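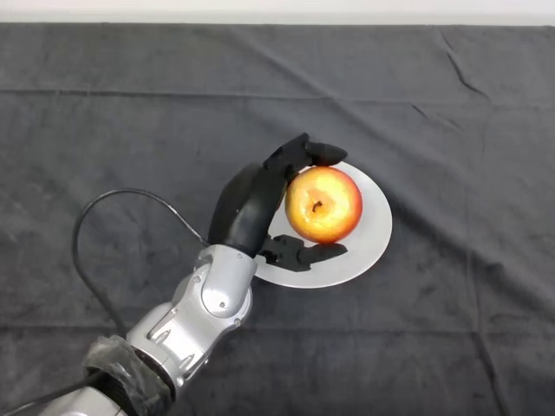
Katona Grasp Planner

Software for multi-fingered hands. Runs on your own machine, works with the arm you already have.

Hi, I'm Lurdes, and I wrote most of Katona (Randi Myklebust wrote the parts that are fast). This page is longer than a product page ought to be, but I get the same questions by email every week and I'd like to answer them properly in one place.

What it does

Katona takes a depth picture and a color picture of whatever is in front of your hand, works out which bits are object and which bits are table, and gives you back a list of grasps in order of preference. Each grasp comes with a wrist pose, a set of finger joint targets and a closing order. You can send the top one straight to your controller, or look through the list in the viewer and pick the one you like. I still do that a lot, partly because the viewer is fun to poke at!

It was built for hands with proper fingers. Most planners I tried years ago treated a hand as a fancy two-jaw gripper, which is a waste of good hardware, and they'd happily send a knuckle through the table to get at something low. Fruit on a plate was the job that drove me up the wall. The rim is in the way, the plate slides if you nudge it, and a lower finger has very little room to get in under the curve of an apple. So Katona has something we call surface allowance. You tell it how close a fingertip may come to a surface, or that it's allowed to touch and slide along it, and you can set that separately for the plate and for the table. Light contact with the plate, none with the table is how I usually start.

What's in the box (well, the download)

The planner itself, with a plain C++ library and Python bindings.
The viewer, where you can scrub through a grasp from approach to close and see the predicted contact points light up.
Skunovora, our segmentation module. It used to be sold separately and as of version 12 it's included.
A calibration tool for getting camera and wrist to agree with each other. Please run it. Please run it again after you've moved the camera.
Sample scenes, 200 of them, mostly kitchen things.

Shiny things and dark cloth

Skunovora copes better than it used to with glossy objects. Bright highlights on an apple skin used to come back as little holes in the depth data, and the planner would try to be clever and put a fingertip in one. Now the color picture is used to fill them in before any planning happens. There's a slider for how bold it should be about this, and the default is on the timid side.

A dark matte background helps with segmentation in general, especially with pale plates. If your cloth is wrinkled, turn on the "soft surface" option so the folds don't get treated as obstacles. I forgot to do that for most of an afternoon once and wondered why every approach was coming in from the ceiling.

Closing the fingers

The closing order matters more than people expect. By default Katona moves the fingers together until the first predicted contact, then lets the others catch up before anything squeezes. You can override that per finger with a short text file, and the viewer will replay your version next to ours. If your hand reports motor current or has fingertip sensors, you can feed those in and the close will stop on a threshold you choose. Without them it goes by position alone, and for soft fruit I'd set the final closing step small and the speed low.

Katona doesn't do force control for you. It hands over targets and your controller does the rest. I say so on the phone too, and I'd much sooner you knew before paying.

What you need

A computer running Linux with a reasonable graphics card. Planning a single object takes 600 milliseconds on the desktop under my desk with the standard settings, and cluttered trays take longer. You also need one depth camera, a description file for your arm and another for your hand. If you haven't got a hand file, send us the joint drawings and Randi will tell you whether it's an easy one.

Cables aren't in those description files, by the way. If yours loops out to the side of the wrist, add it as a keep-out shape (the viewer has a tube tool for exactly this) or the planner will assume that space is free.

Licenses and trying it out

The trial runs for 20 days with everything switched on. After that there's a single-seat license and a lab license, both with a year of updates, and your copy keeps working when the year is up. Teaching labs should write to me before buying anything.

The old Turkport plug-in still works with version 12, but it won't get new features. If you depend on it, the bridge to Matovum is the one to move to, and the setup notes come with the download. The next update is planned for July and is mostly about planning for two objects that are touching.

Support is by email, and it's either me or Randi who answers. Attach the scene file if you can (File, Save Scene, tick "include camera data"). Friday afternoons are when I go through the long ones.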